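Section 4: Getting Your Nerken Stage Monitor Mixer Ready for the Show

You've unpacked everything, you've found the power cable (it hides under the foam tray, sorry), and now comes the part most singers and players look forward to – hearing yourselves properly. Set aside a quiet half hour for this before the doors open. It goes much more smoothly when the drummer isn't warming up next to you!

4.1 Connecting the band

1. Turn the main level knob all the way down and switch the mixer off.
2. Plug the vocal microphones into inputs 1 to 4. Most bands like the lead singer on input 1, and the labels on the front panel are printed with that in mind, but any order will do as long as you write it down.
3. Plug keyboards and acoustic guitars into inputs 5 to 8 using the jack cables.
4. Run one cable from each monitor output to its wedge speaker at the front of the stage.
5. Switch on the mixer first and the wedges last. When you pack up at the end of the night, do it the other way around.

CAUTION: Never plug in or pull out a microphone while its channel is open. The thump can damage the speakers, and it's no kinder to ears.

Note: If your wedges are more than one cable length from the mixer, use the Skokevholm extension set and tape the cable down along the front of the stage, well clear of anybody's feet.

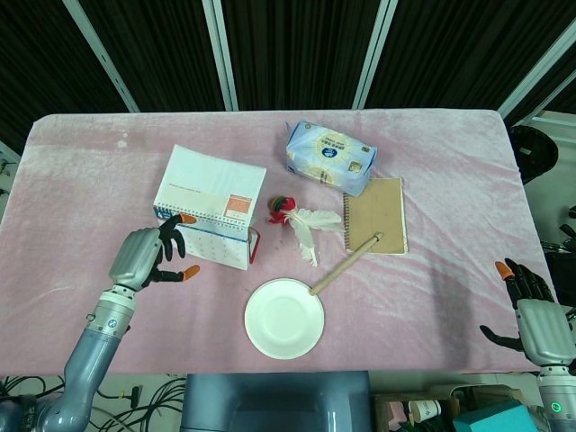
Photo: Unai Requena

4.2 Setting a monitor level for each player

1. Ask the singer to stand where they'll really be standing and sing the loudest chorus of the set, at full voice. A polite murmur of "one, two" won't help you much here.
2. Turn up the gain on input 1 until the green light stays on and the yellow one flickers now and then. If you see red, back off a little.
3. Bring up the monitor send slowly until the singer gives you a nod.
4. Repeat for everyone else, one at a time, and then have the whole band play a song together. You'll almost certainly want to turn a few things down again.
5. Press and hold SAVE until the display blinks twice. Your mix is now stored and can be called back at the next venue.

Note: If a wedge starts to howl, lower that send first, then try the 3000 Hz cut on the vocal channel. Turning the wedge a few degrees often helps too.

CAUTION: Keep your ears away from the front of a wedge while you are adjusting it.

For in-ear packs, go on to Section 5.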